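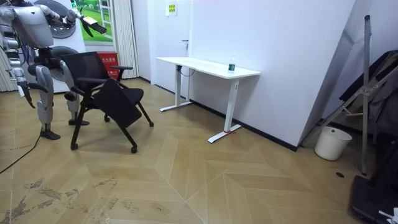 Hand up, chair waiting: the setup I use for comparing grips.

How to compare two grips on a rolling chair

I've been putting this off since March, but enough of you asked after my last post, so here goes! The job is simple: get the robot to take hold of a chair on casters and shift it a short way without sending it spinning. I wanted to know which grip does it better, the full wrap or the light pinch.

First, park the chair in the same spot every time. I use a seam in the parquet, which is free and doesn't peel up like tape. Swivel the seat to the same angle too (I forgot this on day one and had to bin 11 runs, grr).

Next, pick your contact point. Go for the back rail near an armrest. Padding squashes and gives you rubbish force readings, and the casters let the whole thing drift off while you're still closing the fingers.

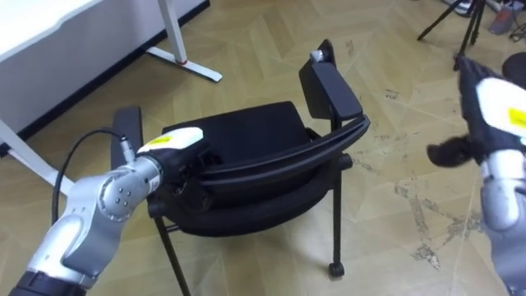 Now set the closing force. I start at 40 per cent and creep up in small steps until the chair follows the hand. Keep your other arm open and well clear of the casters for these runs, otherwise you'll never know which side did the work.

Do all your wraps, then all your pinches, and write down every slip as it happens. I did 74 pulls altogether. The wrap hardly ever slipped, but it was slow to let go, and the pinch was lovely and quick right up until the seat swivelled.

Andri reckons a softer fingertip would rescue the pinch. I've got a set from Seslow to try, so I'll add those numbers under the table once I've run them.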